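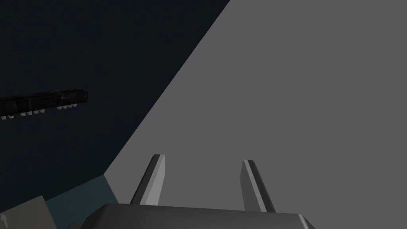 Tail Assignment With a Mixed Regional Fleet: Speaker Notes

Last updated: April
Print | E-mail
Shares: 30 | Comments: 2

Speaker: Styliani Lazaridis, network operations, Niltmont
Session: Tuesday, after the coffee break
Slides are advanced from the lectern. Questions at the end except during the maintenance section, where they can be taken as they come.

Opening

Introduce the problem by its narrow definition. Tail assignment is the step where a specific aircraft, by registration, is attached to a line of flying that the schedule has already fixed. The schedule says a turboprop leaves Kunilbridge at a given time. Tail assignment says which turboprop. Fleet assignment, one level up, decides that it's a turboprop in the first place, and the talk leaves that level alone until the last section.

Scope for the figures: 16 aircraft, two types, one main base at Kunilbridge with overnight parking at the outstations. The sample is 1,358 rotations flown in the winter schedule. A rotation is counted from departure at Kunilbridge to the next arrival at Kunilbridge, however many sectors are in between. Mention that positioning flights are excluded. Somebody asked about this at the internal run-through.

Why the two types don't substitute cleanly

On paper the jet can cover any turboprop line. Seats are sufficient, range is sufficient, and the runway at every outstation is long enough in dry conditions. Go through the restrictions in the order they bite during a live day:

- Crew qualification. Pilots at Niltmont are current on one type only. A type swap is also a crew swap, and the standby crew has to be of the right type.
- Stand geometry. Two of the outstation stands have a wingspan limit that the jet meets only with the adjacent stand left vacant.
- Ground equipment. The turboprop boards from its own airstairs. The jet needs steps.
- Contaminated runway performance. This is computed per departure and can't be promised the evening before.
- Catering and trolley format. Minor, but it generates a delay code, so it shows up in the statistics.

Don't spend long on the last item. The audience will want to talk about crew. Say that crew pairing is handled in a separate optimizer and that the tail assignment model sees the result as a fixed input.

Turnaround times

The planned minimum turn at an outstation is about 30 minutes for the turboprop. The jet is planned longer. Explain that both values are scheduling values and were set before the current ground handling contract. The handler's own service standard is stated from chocks on to doors closed. Our planned turn is chocks on to chocks off. The two were compared with each other for most of a season before anyone noticed the definitions differed. Show the corrected chart only. The uncorrected one is in the backup slides.

Point to the shape of the distribution. The bulk sits close to plan, with a long right tail. The tail is driven by de-icing queues and by late inbound connections at the hub, and the two causes need different treatment:

De-icing is correlated across aircraft. When one departure waits, the next one waits too. Adding a buffer to a single line gains little.

Late connections are close to independent between lines. A buffer placed on the right line absorbs them well.

The old rule added the same buffer to every first-wave turn. It was easy to explain to the schedule planners and it cost a full line of flying by the end of the day. Under the new rule the buffer is attached to the turn with the highest expected knock-on delay, as estimated from the previous winter. Be clear that this is an expected value, and that individual days will look wrong.
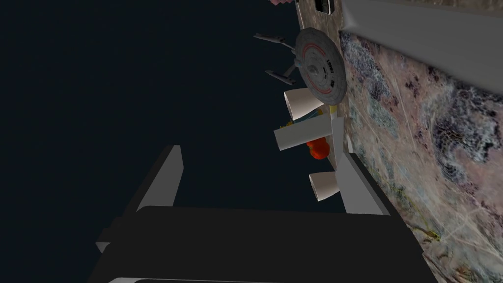
Gripper and textured tabletop, rendered view.

Maintenance as a constraint

Take this section slowly. Most of the infeasible solutions come from here.

Line checks are due by calendar, flight hours or cycles, whichever falls first. The turboprops run out of cycles first on short sectors. The jets normally run out of calendar. The consequence is that the two subfleets respond differently to the same change. Moving a turboprop onto a longer line defers its check in elapsed days. Moving a jet does nothing for the due date and may use up hours that were being saved for a later heavy check.

All line checks are done overnight at Kunilbridge. An aircraft that needs a check has to end its day there, which means the last rotation of the line must be a returning one. Lines that overnight at outstations are closed to that tail. With the winter pattern, this removes a larger share of the jet lines than of the turboprop lines, and the jets are where there is less slack to begin with.

Deferred defects come next. A defect carried under the minimum equipment list has a rectification interval, and some carry an operating restriction as well. Restrictions are the awkward part. The interval is a date and is easy to model. A restriction such as no flight into known icing is a property of the day's weather. In the winter schedule we treat any tail with an icing restriction as unavailable for planning and let the duty controller release it by hand. This is conservative. Ro-un Woo in maintenance control has argued for releasing such tails automatically on the warmer southern lines, and the argument has merit, but the forecast feed isn't reliable enough at the time the plan is frozen.

If asked about hangar capacity: it is modeled as a nightly limit per type, set by maintenance control. The model doesn't know about individual bays, tooling or license coverage. Maintenance control folds these into the limit before sending it.

Tools and data flow

Husterix holds the schedule and the current assignment. It is the system of record, and nothing in this talk replaces it. The optimizer reads from Husterix, solves, and writes back a proposal. The duty controller accepts the proposal whole, accepts it in part, or discards it.

Moon is the overnight batch that prepares the input. It collects open defects, check due dates, parking positions and crew pairings, and builds the network. It also runs the consistency checks. The most common failure is position continuity: an aircraft recorded as arriving at one station and departing from another, usually because a diversion was closed out late. Moon stops on this error. An earlier version repaired the gap with a dummy positioning flight, and the optimizer then treated the dummy as free. Controllers received proposals that moved aircraft between stations at no cost. The repair was removed.
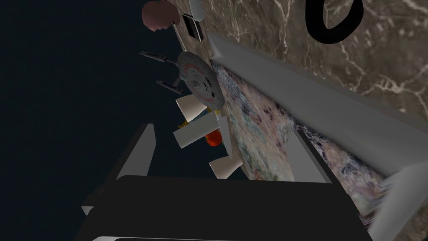 The solve itself is a column generation scheme. Each column is a feasible line of flying for one tail over the planning window. Pricing is a shortest path with resource constraints, the resources being hours, cycles and days to the next check. Dominance is weak when all three are active, so the label count grows quickly. We prune on calendar first for the jets and on cycles first for the turboprops. This ordering is a heuristic and comes straight from the observation in the previous section. It shortens the solve on ordinary days and makes no visible difference on bad ones.

Integer solutions are obtained by diving. The gap to the linear bound is small enough that a full branch and price has not been worth building. If pressed, say that the gap is reported to the controller with every proposal.

What the controller sees

Keep the screenshots brief. The points to make:

The proposal is displayed as differences from the current plan. Early versions displayed the full plan, and controllers had to find the changes themselves. Acceptance was poor.

Each change carries a reason drawn from the binding constraint: check due, station closed to type, defect restriction, buffer moved. Where more than one constraint binds, only the first is shown. This is a known weakness.

Every changed tail carries a penalty in the objective. Without it the optimizer reshuffles equivalent aircraft for no operational gain, and each reshuffle costs a call to a station, a new fuel plan and often a new load sheet. The penalty rises toward departure. Inside the last few hours it is high enough that only infeasibility will trigger a change.

Results

State the direction of the result before any chart. Swaps on the day of operation fell. Knock-on delay on the first afternoon wave fell. Departure punctuality in the first morning wave did not change, and wasn't expected to, as it is governed by de-icing and crew reporting.

Warn against reading the comparison too strictly. The winter under study was milder than the one before, and the handling contract changed at one outstation during the period. The rotations at that outstation are flagged in the data but kept in the sample. With them removed the direction is unchanged and the effect is smaller.

Utilization is flat across the two types. Hours are spread more evenly between individual tails, which maintenance control prefers for the turboprops and is neutral on for the jets.

Open items

Fleet assignment and tail assignment are still solved in sequence. A type swap decided late in the fleet step can leave the tail step with no feasible line for an aircraft near its check. At present the controller resolves it by telephone with the fleet planner. A joint model has been prototyped on a reduced schedule. Runtime on the full schedule is too long for daily use.

Parking capacity at Kunilbridge is treated as unlimited outside the hangar. It will stop being a safe assumption when the north apron is resurfaced.

Backup slides, in order: uncorrected turnaround chart, resource bounds by check type, penalty curve, Moon error codes. The penalty curve has the axis label missing; read it out as hours to departure.

Print | E-mail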